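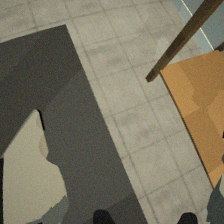
Cahier d'atelier, octobre, matin

Reprise de la comparaison des deux pinces en simulation, avec la scène de l'atelier chargée telle quelle. Je pars de la pince à doigts noirs arrondis, fournie avec le modèle Plestex, et je garde la Yook pour la deuxième série. Premier point à régler avant de lancer quoi que ce soit : la caméra de poignet. Pince ouverte, on n'a que le bout des deux doigts en bas de l'image, le reste part dans le carrelage et le tapis gris foncé. Le bord du tapis passe entre les doigts, ça me donne une ligne droite commode pour juger de l'effet du bruit sur les contours. Avec le grain actuel, les bords sont un peu mous mais on les retrouve. Je ne touche pas au niveau de bruit pour l'instant.

Par contre les doigts noirs sur le tapis sombre, c'est moyen. Sur les carreaux clairs le doigt de droite se détache bien, celui de gauche nettement moins. Le seuillage simple décroche de ce côté. À essayer : éclaircir la texture des doigts dans le modèle, ou incliner la caméra de 2 degrés de plus vers la paume pour en voir davantage. Je préfère la deuxième solution, la première n'existe pas sur le matériel réel.

Réglages de la matinée :
Contrôleur : Filtatberg, mode position, gains par défaut
Ouverture de départ : maximum
Vitesse d'approche : 20 mm/s
Essais prévus par pince : 20
Graine de départ : 218

La graine 218 sert pour les deux pinces, sinon les ombres changent et on ne compare plus rien côté caméra. Erreur faite la dernière fois, j'avais dû jeter toute la série.

Passage ensuite à la vue fixe pour régler l'approche sur la bouteille. Prise par le haut, au col, doigts à la verticale. La difficulté est l'étagère juste à côté : le poignet doit descendre sans toucher le montant arrière gauche, et le bras arrive par derrière. 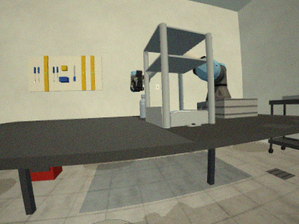
Vue fixe, pince au-dessus de la bouteille, à gauche de l'étagère.

La bouteille est translucide et se lit mal de loin, surtout le corps. Le bouchon clair contre le mur crème n'aide pas beaucoup non plus. Pour la détection je vais donc prendre la pose donnée par le simulateur et laisser la vision de côté tant que la géométrie n'est pas validée. On mélangeait les deux problèmes depuis le début.

Vérifié aussi le modèle de collision de l'étagère. Les montants sont pris comme des cylindres, calottes non comprises. Pas gênant pour la bouteille, mais à corriger avant de viser le bac du bas, où il faudra entrer par l'avant avec le plateau intermédiaire juste au-dessus. Avec la Yook, plus large au niveau de la paume, je ne suis pas sûr que ça passe. Mesurer sur le modèle avant de programmer la trajectoire.

Côté contrôleur, petite oscillation du poignet en fin de descente, visible sur les courbes du Filtatberg. Elle disparaît quand je baisse la vitesse de moitié. J'ai un doute sur la masse déclarée de la pince, le fichier vient du projet Grurkano et il était écrit pour une autre bride. À reprendre avec la fiche du fabricant sous les yeux.

À faire :
- refaire la vue poignet avec la nouvelle inclinaison, même graine
- corriger la masse et le centre de gravité de la pince
- ajouter les calottes des montants au modèle de collision
- lancer la série bouteille, pince Plestex d'abord
- noter la force de serrage à chaque essai, pas seulement prise ou échec

Pour qui reprend le poste cet après-midi : la configuration est enregistrée dans le dossier commun, sous le nom grurkano_pince_a. Ne pas l'écraser, faire une copie pour la Yook.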